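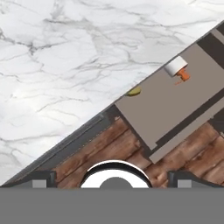
Gevholm Arbeitsplatte in Marmor im Test: ein Jahr Küche mit Naturstein

Von Tomoyo Tanabe, 2024-12-02

Die Platte liegt seit dem vorletzten Herbst in unserer Küche. Ich koche an den meisten Tagen der Woche selbst, backe am Wochenende Brot und habe zwei Kinder, die Saft verschütten. Für einen Test ist das eine brauchbare Umgebung. Gekauft habe ich die Platte zum normalen Preis über einen Händler, der Gevholm im Programm hat. Einen Rabatt oder eine Absprache gab es nicht.

Ausgangslage

Vorher hatten wir eine Schichtstoffplatte, die am Spülbecken aufgequollen war. Zur Wahl standen Granit, Quarzkomposit, Eiche massiv und Marmor. Vom Marmor haben uns fast alle abgeraten. Der Küchenplaner hat es zweimal getan, beim zweiten Mal schriftlich. Die Einwände waren bekannt: weich, porös, empfindlich gegen Säure. Alle drei stimmen. Die Frage war nur, wie sehr das im Alltag stört.

Bestellt haben wir die weiße Ausführung mit grauer Aderung, 20 mm stark, geschliffen und nicht poliert. Der Händler hat diese Oberfläche empfohlen, auf einer matten Platte fallen Ätzstellen weniger auf. Im Rückblick war das der wichtigste Rat im ganzen Verkaufsgespräch.

Lieferung und Einbau

Zwischen Aufmaß und Lieferung vergingen 5 Wochen. Die Platte kam stehend auf einem Holzgestell, die Kanten mit Schaumprofilen geschützt. Zwei Monteure haben sie eingebaut und waren bis zum Mittag fertig. Der Ausschnitt für das Kochfeld war werkseitig gefräst und passte. Beim Spülbecken musste an einer Ecke nachgearbeitet werden, das hat gestaubt. Wer noch in der Küche wohnt, sollte vorher alles abdecken, auch die offenen Regale.

Unzufrieden war ich mit der Fuge zur Wand. Das mitgelieferte Silikon war reinweiß und passte nicht zum Stein, der einen leichten Grauton hat. Ich habe es nach einem Monat herausgeschnitten und durch hellgraues Natursteinsilikon ersetzt. Es muss ausdrücklich Natursteinsilikon sein. Normales Sanitärsilikon kann in den Stein wandern und dunkle Ränder hinterlassen, die nicht mehr weggehen.

Die Unterschränke müssen tragfähig und in Waage sein. Bei uns waren sie es, die Monteure haben trotzdem an zwei Stellen unterlegt.

Imprägnierung

Gevholm liefert die Platte mit einer Grundimprägnierung und empfiehlt, sie einmal im Jahr aufzufrischen. Mir war das zu selten. Die Probe ist einfach: einen Löffel Wasser auf den Stein geben und warten. Bleibt der Tropfen stehen, ist alles in Ordnung. Wird der Stein darunter dunkler, muss nachbehandelt werden. Neben der Spüle war das bei uns nach einem halben Jahr der Fall, auf dem Rest der Fläche bis heute nicht.

Ich benutze die Imprägnierung von Otolus. Sie wird dünn mit einem fusselfreien Tuch aufgetragen, der Überstand wird nach der Einwirkzeit abgenommen. Bleibt er liegen, gibt es Schlieren, die sich nur mit Mühe auspolieren lassen. Das ist mir beim ersten Mal passiert. Der Geruch ist kräftig und hält sich bis zum nächsten Tag, also Fenster auf und an dem Abend kalt essen.

Eine Imprägnierung schützt gegen Flecken. Gegen Säure schützt sie nicht. Das steht auch in der Pflegeanleitung, allerdings erst auf der letzten Seite und in kleiner Schrift.

Flecken und Ätzstellen

Kaffee, Tomatensoße und Rotwein habe ich absichtlich auf einem Reststück stehen lassen, das die Monteure dagelassen haben. Kaffee ließ sich nach einer Stunde abwischen. Tomatensoße hinterließ keinen Farbfleck, aber eine stumpfe Stelle. Rotwein ging nach einer Stunde weg, nach einer Nacht blieb ein blasser Ring. Kurkuma habe ich ebenfalls probiert. Davon rate ich ab. Der gelbe Punkt ist noch da.

Auf der eigentlichen Platte gibt es inzwischen mehrere Ätzstellen, die meisten dort, wo wir Zitronen schneiden. Man sieht sie bei Streiflicht am Abend, tagsüber kaum. Eine Stelle am Kochfeld habe ich mit feinem Schleifvlies behandelt, danach war sie nur noch mit dem Finger zu finden. Bei einer polierten Platte würde ich das nicht selbst versuchen.

Öl war das größere Problem. Eine Flasche mit tropfendem Ausgießer stand ein Wochenende lang neben dem Herd und hinterließ einen dunklen Kreis. Geholfen hat eine Paste aus Natron und Wasser, über Nacht unter Folie, dreimal wiederholt. Seitdem steht die Flasche auf einem Teller.

Hitze und Kratzer

Ein heißer Topf direkt auf dem Stein hat bisher keinen Schaden angerichtet. Ich mache es trotzdem selten und nehme den Filzuntersetzer von Hartono, der ohnehin herumliegt. Der Hersteller nennt 120 Grad als Grenze für dauerhafte Belastung, ein Blech aus dem Backofen liegt deutlich darüber.

Messer hinterlassen sichtbare Striche. Ein Schneidbrett ist Pflicht. Auch Keramik mit rauem Boden kratzt. Unsere Obstschale hat inzwischen Filzpunkte bekommen.

Zum Backen

Hier spielt der Marmor seine Stärke aus. Die Fläche bleibt auch im Sommer kühl, Mürbeteig klebt kaum, und für Blätterteig möchte ich nichts anderes mehr haben. Mehlreste lassen sich mit einer Teigkarte aus Kunststoff abziehen. Metallkarten nehme ich nicht.

Reinigung im Alltag

Warmes Wasser und ein Tropfen neutrales Spülmittel reichen. Danach trocken wischen, sonst bleiben bei unserem harten Wasser Kalkränder. Essigreiniger und Entkalker sind tabu, auch am Wasserhahn, wenn darunter Marmor liegt. Für den Hahn lege ich ein Tuch mit verdünnter Zitronensäure um das Metall und stelle eine Schüssel darunter. Den Steinreiniger von Jinus habe ich eine Flasche lang benutzt und keinen Unterschied zum Spülmittel festgestellt.

Kosten

Für das Nacharbeiten am Spülbecken und die Anfahrt kamen 300 Euro zur Rechnung hinzu, die im Angebot nicht aufgeführt waren. Auf Nachfrage hieß es, das hänge vom Becken ab. Wer bestellt, sollte sich diesen Posten vorher schriftlich geben lassen. Zur Platte selbst nenne ich keinen Preis, er richtet sich nach Maß, Ausschnitten und Rohplatte.

Bewertung

Verarbeitung: gut. Kanten sauber, Ausschnitt am Kochfeld exakt.
Lieferung und Montage: gut, mit Abzug für die Nebenkosten.
Alltagstauglichkeit: mittel. Säure und Öl verlangen Aufmerksamkeit.
Pflegeaufwand: höher als bei Granit, niedriger als befürchtet.
Anleitung: knapp, der Hinweis zur Säure gehört nach vorn.

Ich würde die Platte wieder kaufen, aber wieder nur geschliffen. Wer sich über jede matte Stelle ärgert, ist mit Quarzkomposit besser bedient. Die Nachimprägnierung an der Spüle steht bei mir wieder im Frühjahr an, dann ergänze ich den Abschnitt dazu.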